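## 4. Moving an existing site to your Plurden server

Follow this section if you already have a website with another host and want to bring it to a Plurden plan. If you are starting with an empty server, go to section 5.

You will need:

- your Plurden customer number and the panel password you set in section 2
- the FTP or SSH login for your old host
- access to the DNS settings for your domain, wherever it is registered
- enough free space on your own computer for a full copy of the site

Leave the old account open until you have finished step 4.5. Most hosts delete the files on the day an account closes.

### 4.1 Check the size of the site

1. Log in to the control panel of your old host and find the disk usage page.
2. Write down the total for files and the total for databases.
3. Compare both with the limits of your plan.

| Plan | Files | Databases | Mailboxes |
|---|---|---|---|
| Plurden Start | 146 GB | 5 | 20 |
| Plurden Plus | 400 GB | 25 | 100 |
| Plurden Rack | 963 GB | no limit | no limit |

**Note:** Backups held in your home folder count towards the file limit. Old ones are often the largest thing in the account. Delete any you don't need before you start.

If the site is too big for your plan, change the plan first under **Account > Plan**. The new limit applies after you next log in.

### 4.2 Copy the files

1. In the Plurden panel, open **Sites** and choose **Add site**.
2. Type the domain name without `www` and press **Save**. The panel creates a folder with the same name under `/sites`.
3. Connect to the old host with your FTP program and download the whole web folder. It is usually called `public_html`, `htdocs` or `www`.
4. Turn on "show hidden files" in the FTP program and check that `.htaccess` has come across.
5. Upload everything to `/sites/yourdomain/web`.

If you have SSH at both ends, you can copy straight from one server to the other:

`rsync -avz olduser@oldhost:public_html/ /sites/yourdomain/web/`

The slash after `public_html` matters. Without it you get a folder inside a folder and the site shows a blank listing.

**Caution:** Do not upload to `/sites/yourdomain` itself. That folder holds the log files and the certificate, and an upload there can overwrite them.

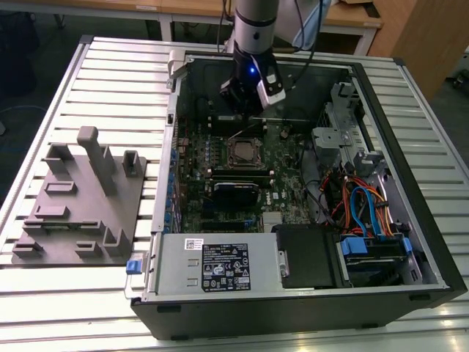
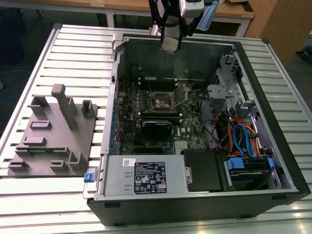
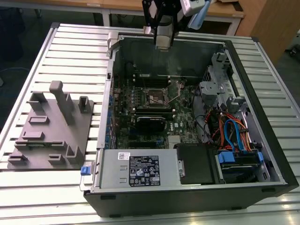
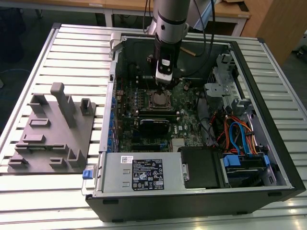
*Reading time: 5 minutes*

### 4.3 Copy the databases

1. On the old host, open phpMyAdmin and select the database.
2. Choose **Export**, format SQL, and save the file.
3. In the Plurden panel, open **Databases** and choose **New**. Make a note of the database name, the user name and the password. The password is shown once only.
4. Open the new database, choose **Import** and select the file you saved.
5. Edit the configuration file of your site (`wp-config.php` for WordPress, `configuration.php` for Joomla) and put in the new name, user and password. Set the database host to `localhost`.

The import page accepts files up to 580 MB. For anything larger, upload the file by FTP and import it over SSH:

`mysql -u newuser -p newdatabase < export.sql`

If accented letters come out as question marks, the export was saved in the wrong character set. Export again with `utf-8` selected. Empty the new database before you import the second file, or you will see "table already exists" and the import will stop.

### 4.4 Test before you switch

Your domain still points to the old host at this stage, so visitors will not notice anything. To see the new copy:

1. In the Plurden panel, open **Sites** and click the domain.
2. Copy the IP address from the top of the page.
3. Add a line to the hosts file on your own computer with the IP address, a space and your domain name. Add a second line for the `www` version.
4. Close the browser, open it again and visit the site.

On Windows the file is `C:\Windows\System32\drivers\etc\hosts` and must be opened as administrator. On Mac and Linux it is `/etc/hosts`.

Look at a few pages, send a test message through any contact form and log in to the admin area. A certificate warning is normal here. The certificate is issued after the DNS change.

Remove the two lines from the hosts file when you have finished.

### 4.5 Change the DNS

1. The day before, lower the TTL of your A record to 300 seconds.
2. Change the A record for the domain and for `www` to the IP address from step 4.4.
3. If your mail stays with the old host, leave the MX records alone.
4. If your mail is moving too, create every mailbox under **Mail** before you change the MX records. Messages to a mailbox that does not exist are returned to the sender.
5. Wait until the panel shows **Domain active** next to the site, then press **Issue certificate**.
6. Put the TTL back to its old value.

Domains registered through Arnutero can be switched with the **Use Plurden settings** button, which does steps 2 and 5 for you. It also replaces the MX records. Do not use it if your mail is staying where it is.

**Caution:** Shops and forums should be put into maintenance mode before the database export in step 4.3 and kept there until the domain is active. Orders or posts made on the old server in between will not be in the new database.

### 4.6 Choosing a data centre

New sites are placed in Birnside unless you pick another location. To use Loureiro, select it under **Location** when you add the site in step 4.2. A site can be moved between the two later on, but its IP address will change and you will have to repeat step 4.5.

Nightly backups of Birnside sites are kept in Loureiro, and the other way round. Backups are listed under **Sites > Restore**. The first one appears the morning after you add the site.

Section last changed: Sep 6, 2018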